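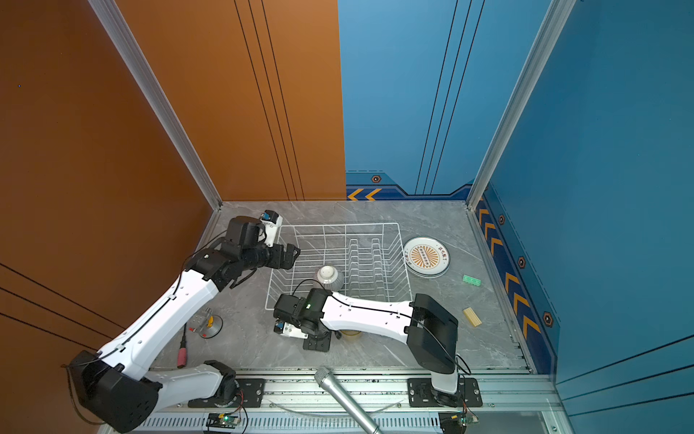 A ribbed bowl upside down in a white wire dish rack.

About Malau

Malau is a community pottery studio and shop on the ground floor of an old wool store, two streets back from the harbour. We make tableware, we teach people to make their own, and on a good afternoon we do both at once with the kettle going.

It started with Llinos Samuel and a second-hand kiln. Llinos had been teaching high school art for years and had got into the habit of staying back with any student who wanted a bit longer at the wheel. Then parents began asking if they could stay too, and then a couple of neighbours, and eventually the school (very kindly, it must be said) suggested she might like to find a bigger room. She found this one. It had pigeons in the rafters and no hot water, and she signed the lease the same week.

Elin Vaughan joined as our glaze technician the following September and has been fussing over test tiles ever since. There are 217 of them on the wall beside the sink, every one labelled in her tiny handwriting, and you're welcome to take them down and turn them over in the light. Our favourite colour at the moment is a soft grey-green we call Semwal. It breaks beautifully over a ridge or a thumbprint and it's on nearly everything in the autumn range.

Ifor Trevor looks after the kilns and Lizelle Naidoo runs the classes. Lizelle came to us as a beginner, signed up for a second term before she'd finished the first, and somehow never went home! She has a wonderful way with people who are certain they haven't got a creative bone in their body.

What we make

Bowls, mostly. We do plates and mugs and the odd teapot as well, but bowls are what we'd make all day if the orders let us. We like a bowl that sits properly in your two hands and goes from porridge in the morning to soup at night. Last year 1,422 pieces went out the door, to kitchens and cafes and a fair few wedding tables. Seconds live on the bottom shelf near the entrance, and plenty of our regulars head straight there.

Classes

Our beginners' course runs for nine weeks, with no more than eight people to a group. Clay, glazes and firing are all included, and we have aprons to lend, though we'd still leave your good jumper at home. There's a children's session during the school holidays, and an open studio from 6 pm for past students who want to keep their hand in.

Visiting

The shop opens at 10 am and the door sticks a little, so give it a decent push. Parking is easiest behind the building. If you'd like to talk about a large order, or you've got your grandmother's chipped plate and want something made to sit alongside it, come in and ask for Llinos. She'll almost certainly offer you a biscuit.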